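Search this site

Posted in March by the Larnton bench blog

I spent the afternoon recording demonstrations for Mikix, our table-clearing project. The target is 300 good ones before we train again. I work with a gripper in each hand and do the job myself, and the arms learn from the recordings later. Every session starts standing still, both grippers held low, so the tracking can settle.
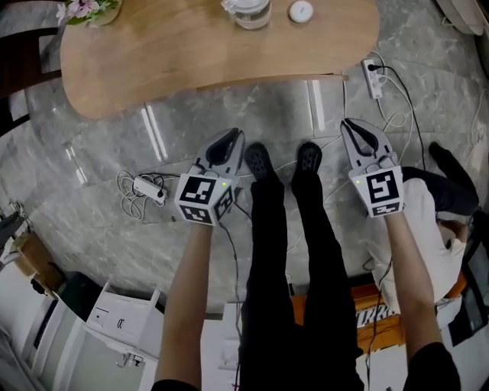
A reader called Polteck wrote in after my last post to say that 300 clean runs did more for them than 2000 hurried ones, and that they throw out any run where the hands stop for a rethink.

I've started doing the same -- it hurts to delete them, but the pauses show up in the policy. My wrists give out before my patience does, so I stop at 4 p.m. now. Next up is handing an object from left to right, which I still do badly.

This site uses cookies. Accept / Settings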